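Gallery: collecting table tasks with hand-held grippers
Tuesday, December 24, 2019

In April our group in Tarnitz began to record short table tasks with hand-held grippers. A person moves the gripper by hand, a camera sits on it, and the recordings are later used to train the arm in our Klinhom laboratory. The arm itself is not needed during recording — for us this was the main attraction of the method.

Until now we have 2,387 recordings, made at 4 tables. Some 600 of them were put aside, mostly for the reason that the position of the gripper was lost during a fast turn.

We trained the same policy 3 times, each time with a different part of the data. The policy which had seen all the tables was clearly better at the Grolten table, where no training data were recorded. The policy from one table only was good at home and poor everywhere else. We had expected a difference, but a smaller one.

The view from the gripper is the only picture the policy receives. It has no fixed camera in the room, so the fingers are always in sight and the background changes with each movement of the hand.

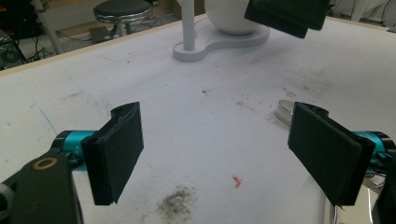 We also tried to clean up the recordings by cutting away everything outside the table top. This made the results slightly worse, and we do not yet understand why. Perhaps the floor and the furniture help the policy to judge its height. A test at Virkard with a plain curtain on all sides is planned, and the numbers will be added to this page when we have them.

Recordings and training settings can be requested from the laboratory by e-mail. Please mention which table you are interested in, as the files are large and we send them table by table.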